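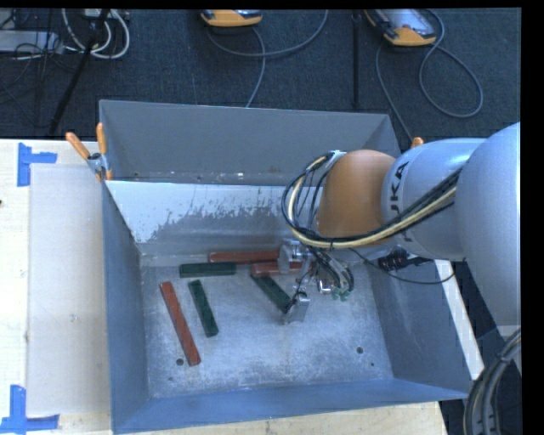

The planner change I promised on Tuesday is in the Tarkivo branch now. It rejects any grasp where the swept volume of an open finger touches a block other than the target. The old check only looked at the closed pose, so it would pass a grasp on one block and then drive the finger down into its neighbor. You can see the awkward case at the back of the bin, where two red blocks lie along the foot of the back wall, one in front of the other, and a green one runs out at an angle from beneath the end of the front one. The new check should throw out the rear red block as a first pick and go for something with more room, like the long red one on the left.

I replayed 132 logged bin states through both versions. The new one costs 5 ms more per candidate, and I capped candidates at 60 to keep the cycle time where it was.

Vira Demchenko wrote:
> Does the swept check use the bin mesh or the point cloud? On our
> side the bare metal on the floor gives us holes in the depth, and
> Mangundap fills them with whatever it likes. If you test against
> that you will reject good grasps near the floor.

It uses the mesh for the walls and floor, and the cloud for blocks only. I crop the cloud 4 mm above the floor plane before clustering. The two large holes in the floor are not in the mesh - I left them closed so that no fingertip goal ends up inside one.

Still open: the hose and cable bundle on the gripper is modeled as one fat capsule. That is too cautious near the right wall. Rostyslav, if you have a tighter shape from the Livstead work, please send it and I will swap it in before the August tag.

Severyn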